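Zurkidero 居家论坛 > 收纳与清洁 > 编织筐

主题:仿藤长方筐套着放,时间长了会不会变形?顺便问怎么洗

楼主 Snædís Bjarnason 发表于2020年5月29日

四月份在 Varnum 买了两个长方形的编织筐,一个橘黄偏棕,一个深巧克力色。标签上写的是仿藤,没写具体是什么塑料。原来打算一个放面包,一个放洋葱土豆,后来橱柜里腾不出地方,不用的时候就把浅色的套在深色的里面。

现在有两个问题。一是一直这么套着,下面那个的筐口会不会被撑开。二是筐底一棱一棱的,面包渣掉进沟里,抹布擦不到,大家是怎么弄的。

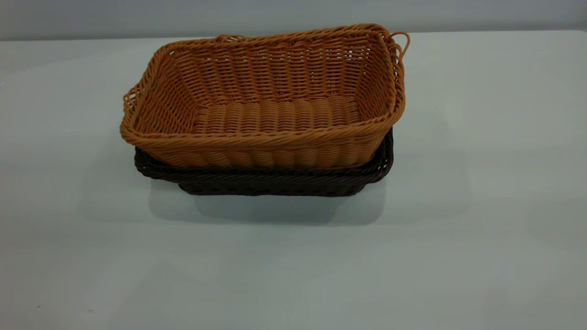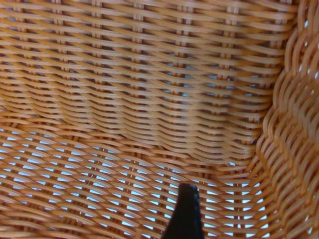
Villads Sveinbjörnsson:
先说套着放。我家的仿藤筐套了三年,没有变形。筐身是上大下小的斜边,本来就适合往里套。要注意的是别硬按下去,放到它自己停住的地方就行。按紧了以后两层编条互相咬住,拔的时候容易把筐口的辫子边扯松。

面包渣用刷子。旧牙刷顺着棱的方向刷,不要横着刷,横着刷只是把渣从一条沟赶到另一条沟。

Latrice Rosenthal:
我不同意套着放没事。我有一对 Dalsgaard 的,也是塑料编条,夏天放在朝南的窗台边,上面那个里还装着罐头。到秋天拿出来,下面那个的长边往外鼓,放在架子上两头翘。现在还在用,装拖鞋,凑合。

所以我的建议是空筐可以套,上面装了重东西就别套。

Villads Sveinbjörnsson:
你那个是太阳晒加上罐头压,跟套不套关系不大吧。单独一个筐装满罐头放窗台上晒一个夏天,一样会鼓。

Latrice Rosenthal:
另外有一个同款的单独放在同一个窗台,装的是杂志,没鼓。杂志也不轻。

Villads Sveinbjörnsson:
那可能是两个都有影响。反正厨房里空筐套空筐我没见过出问题的。

Snædís Bjarnason(楼主):
谢谢两位。我这边都是空着套,厨房朝北,晒不到。那我就继续这么放了。

再补充一下清洁的事。刷子试过了,底上的渣能刷出来一大半,侧面编条和竖条交叉的地方还是有,尤其是芝麻。芝麻正好卡在那些小缝里。

Hafþór Vídalín:
芝麻不要刷,越刷越往里。把筐倒过来,在水池边上轻轻磕几下,先磕筐底再磕侧面。磕不出来的用吹风机冷风从外面往里吹。侧面有缝,风能透过去。

一定用冷风。热风近距离吹塑料编条会软,我弄坏过一个,靠近把手那几根塌下去了,再也没恢复。

如果油渍比较多,直接泡。浴缸或者大盆,温水加洗洁精,泡二十分钟,用手持花洒从外往里冲。冲完倒扣在毛巾上,第二天再用。

Gunhild Mikkelsen:
能不能泡要先看里面有没有铁丝架。有些仿藤筐外面是塑料条,筐口那圈粗边里面包着铁丝,泡几次就开始往外渗锈水。我有一个装水果的,洗过以后白布衬里上一圈黄印子,洗不掉。

怎么看:拿块冰箱贴沿着筐口走一圈,吸得住就是有铁。底部的四个角也试一下。

Snædís Bjarnason(楼主):
刚去试了。两个筐的筐口都不吸,底也不吸。把手那里也不吸。

Gunhild Mikkelsen:
那就可以泡。

Hafþór Vídalín:
铁丝这一点我没想到,我的几个都没有。

Latrice Rosenthal:
说到衬里,楼主放面包为什么不垫块布?垫了布就没有渣的问题了。我用的是旧枕套剪的,比筐底大一圈,四边搭到筐口外面。一个星期洗一次,筐本身半年冲一次就够。

Snædís Bjarnason(楼主):
垫过。面包切开以后放在布上,布容易潮,我家的人又喜欢把切口朝下放。后来就不垫了,面包直接放在筐里,底下有棱,能透点气。

Latrice Rosenthal:
切开的面包直接放塑料条上我不太放心。标签上有没有写可以接触食品?

Snædís Bjarnason(楼主):
没有写。只写了仿藤、可擦洗、避免暴晒。

Villads Sveinbjörnsson:
超市面包区不也用这种筐吗,不用太紧张。

Latrice Rosenthal:
超市用的有食品级的,也有不是的,面包多半还有纸袋或者油纸。家里没标的,我会垫一层烘焙纸。纸不像布那么吸潮,脏了就换。

Gunhild Mikkelsen:
同意垫纸。烘焙纸裁成筐底大小就行,不用盖到侧面,侧面还是通风的。要是整条没切的、带纸袋的面包,就什么都不用垫。

Hafþór Vídalín:
我觉得还有一个办法,两个筐换一下用途。浅色的装洋葱,深色的放面包。深色的看不出脏。

Snædís Bjarnason(楼主):
看不出脏我反而不想放吃的。浅色的有渣一眼能看见,我会去清。深色的装土豆,掉点泥看不出来,正好。

Hafþór Vídalín:
也有道理。

Villads Sveinbjörnsson:
土豆筐记得隔一阵倒空一次。坏土豆的水流到编条缝里,味道很难去。我用过 Hokum 的清洁喷雾,香味盖住了两天,之后又出来了。后来是小苏打水泡了一夜,晒干,才算没味。洋葱和土豆也别放一个筐里,两样放一起都坏得快。

Latrice Rosenthal:
晒干?标签不是写避免暴晒。

Villads Sveinbjörnsson:
阳台阴面晾干。我写快了。

Snædís Bjarnason(楼主):
洋葱和土豆现在是放在一起的,看来要分开。那我还差一个筐。Varnum 这一款我昨天去看,深色的还有,浅色的没有了。不知道别家的能不能和现在这两个套在一起。

Gunhild Mikkelsen:
不同牌子的很难套。筐口的长宽差不多,斜边的角度不一样也放不下去,会架在半截上晃。去店里的时候最好带一个自己的筐,当场试。如果嫌麻烦,至少量两个地方:筐口内侧的长和宽,还有筐底外侧的长和宽。网上写的尺寸大多是外沿,有的把两头的把手也算进去了,不准。

Hafþór Vídalín:
把手也要看。有把手往外支出来的,套进去的时候会顶在下面那个的边上。我买错过一个,只能单独放。

Latrice Rosenthal:
洋葱其实不一定要筐。我用网兜挂在储藏室门后面,省地方,也通风。

Snædís Bjarnason(楼主):
储藏室门后面已经挂了扫把和围裙,没有位置了。还是买筐。

先按大家说的做:空筐照样套,不往下按;浅色的温水泡一次,冲干净,以后垫烘焙纸;深色的只放土豆。洋葱暂时放纸袋里,等买到第三个再说。

Gunhild Mikkelsen:
洋葱放纸袋的话袋口敞开,别折上。

Snædís Bjarnason(楼主):
好,已经敞开了。

Villads Sveinbjörnsson:
买到第三个来说一声能不能套。我也想添一个,手上的尺寸跟你这个差不多。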